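Planners should say no sooner

Most arguments about manipulation software are about success rates. I think we should spend more time on how long a planner takes to give up. At Wendell we ran the same planner for most of a year with a timeout of 5 seconds, and when no grasp was found it used every bit of that before reporting failure. The operator learned nothing from the wait, and neither did the program.

In April we moved to Prellier, which checks reachability and clearance for each object before it starts a search. It rejects nearly 80 percent of the hopeless requests right away, and it names the check that failed. Our logs got shorter and people began to read them.
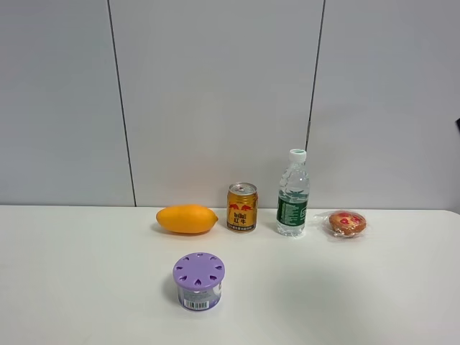 Perception has the same problem in another form. A detector that must always answer will answer, and the planner downstream treats a weak guess like a strong one. A clear plastic bottle filled with water is a fair case. Depth readings through it are often poor, and I would much prefer an empty result with a reason attached to a neat box in the wrong place. A mango lying on its side gives the depth camera an easier surface, but it can still be a poor grasp if the model was fitted as a sphere. The software should be able to pass that doubt along. Most message formats I have used have one field for confidence, and most planners ignore it.

The usual objection is that early refusal throws away work the robot could have done. It does. At Basovby the threshold was set at 93 and too many good grasps were dropped. They brought it down to 70 and kept the refusal messages, and I think that was the right order to do it in. A threshold is one line in a config file. Getting a whole stack to report why it stopped takes months, and it is hard to add once other code depends on the old behavior.

Niven, the tool we use to replay runs, still shows refusals in the same color as crashes. I have asked for that to be changed.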